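침대 위를 하루에 한 번 비우는 법, 그리고 구멍 난 바구니 이야기

Skollstead 살림 노트 / 2025년 8월 14일

저희 집 침대는 참 바쁜 침대예요. 밤에는 잠을 자는 곳인데 낮이 되면 책상도 되고, 빨래 개는 자리도 되고, 아이가 인형들을 줄 세워 놓고 병원 놀이를 하는 곳도 됩니다. 그러다 보니 저녁에 이불 펴려고 방에 들어가면 한숨부터 나오던 때가 꽤 길었어요. 양말 한 짝, 읽다 만 그림책, 충전기, 어디서 왔는지 모를 머리끈까지요. 오늘은 제가 이 침대와 화해하게 된 과정을 조금 길게 적어 보려고 합니다. 차 한 잔 옆에 두고 천천히 읽어 주세요.

제일 먼저 바꾼 건 바구니였어요. 예전에는 천으로 된 예쁜 정리함을 썼는데요, 처음 며칠은 좋더니 모양이 자꾸 주저앉고, 안에 뭐가 들었는지 보이지 않아서 결국 이것저것 쌓아 두는 함이 되고 말았어요. 지금은 옆면에 구멍이 숭숭 뚫린 하얀 플라스틱 바구니를 씁니다. 바람이 통하니까 인형을 넣어 두어도 꿉꿉한 냄새가 덜하고, 가벼워서 한 손으로 들고 방에서 방으로 옮기기 좋고, 먼지가 앉으면 욕실에 가져가 샤워기로 쓱 헹구면 끝이에요. (구멍 사이에 낀 먼지는 안 쓰는 칫솔이 최고입니다!)

크기는 욕심내지 않는 편이 좋아요. 저도 처음엔 74리터짜리를 샀다가 침대 위에 올려놓을 엄두가 나지 않아 베란다로 보냈답니다. 지금 그 바구니에는 겨울 담요가 들어 있어요. 침대에서 쓸 바구니는 베개보다 조금 작다 싶은 정도면 넉넉하더라고요.

방법은 정말 간단해요. 저녁을 먹고 나서 바구니를 들고 방에 들어가 침대 머리맡, 베개 바로 앞에 내려놓습니다. 그리고 침대 위에 있는 것 중에 침구가 아닌 것은 전부 바구니에 넣어요. 분류는 하지 않습니다. 이게 제일 중요해요. 분류를 시작하면 그림책을 펼쳐 보게 되고, 그림책을 펼치면 앉게 되고, 앉으면 그날 정리는 끝난 거나 마찬가지거든요. 저는 타이머를 5분으로 맞춰 두고 하는데, 보통은 울리기 전에 마칩니다.

다 담았으면 시트를 손바닥으로 쓸어 주세요. 머리 쪽에서 발 쪽으로, 한 방향으로만요. 과자 부스러기가 있는 날에는 마른 고무장갑을 끼고 쓸면 머리카락까지 같이 모여요. 저는 회색 계열 시트를 좋아하는데, 흰 시트보다 마음이 편하고 알록달록한 장난감이 올라와 있으면 금방 눈에 띄어서 빠뜨리는 일이 없답니다. 매트리스 커버는 고무줄이 짱짱한지 가끔 네 귀퉁이를 당겨 보시고요, 자꾸 벗겨진다면 세탁할 때 건조기 온도를 한 단계 낮춰 보세요.

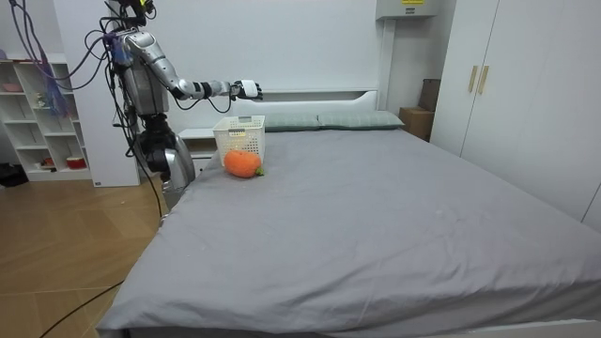 Thijs Nijs 님은 댓글로, 자기 집에서는 봉제 인형을 바구니에 맨 나중에 넣는다고 알려 주셨어요. 딱딱한 장난감을 아래에 깔고 인형을 위에 얹으면 눌리지 않아서 솜이 덜 뭉치고, 아이가 잠자리에서 인형을 찾을 때도 바구니를 뒤엎지 않는다고요. 바구니를 방바닥에 내려놓을 때는 인형 얼굴이 위로 오게 해 달라는 것이 딸의 요청이라고도 하셨네요.

읽고 나서 저도 바로 따라 해 봤는데 정말 좋았어요! 그동안 저는 손에 잡히는 대로 던져 넣어서 인형이 블록 밑에 깔려 있는 날이 많았거든요.

인형 이야기가 나온 김에 세탁도 조금 적어 둘게요. 채소나 과일 모양 인형처럼 꼭지나 잎이 달린 것은 그 부분 바느질이 먼저 풀리기 쉬우니, 빨기 전에 살짝 당겨 보고 헐거우면 두어 땀 꿰매 주세요. 그다음 세탁망에 하나씩 넣어 찬물 울 코스로 돌립니다. 색이 진한 인형은 첫 세탁 때 꼭 따로 빠시고요. 말릴 때는 건조대에 눕혀서 중간에 한 번 뒤집어 주는데, 속솜까지 마르려면 최대 96시간이 걸린 적도 있어요. 장마철에 큼직한 곰 인형을 빨았던 제 잘못이지요. 털이 누웠다면 다 마른 뒤 아기용 빗으로 살살 빗어 주면 다시 보송보송해집니다.

베개는 아침에 환기할 때 양손으로 두드려 세워 두었다가, 저녁에 바구니를 치우고 나서 나란히 눕혀 주세요. 커버는 저희 집에서는 2주를 넘기지 않으려고 해요. 10월쯤 이불을 바꿀 때는 베개 솜도 같이 꺼내 그늘에서 바람을 쐬어 줍니다.

가득 찬 바구니는 어떻게 하느냐고요? 저는 거실 책장 옆에 두었다가 다음 날 오전에 아이와 같이 제자리에 돌려놓아요. 못 하는 날도 있습니다. 그런 날에는 바구니째로 하루 더 두고, 저녁에 그 위에 또 담아요. 이틀 치까지는 어떻게든 들어가더라고요.

댓글로 바구니 바닥에 무엇을 깔아 두는지 물어보신 분이 계셨는데, 저는 낡은 수건을 반으로 접어 깔아요. 작은 블록이 구멍으로 빠지지 않고, 수건만 꺼내 털면 되니 편합니다.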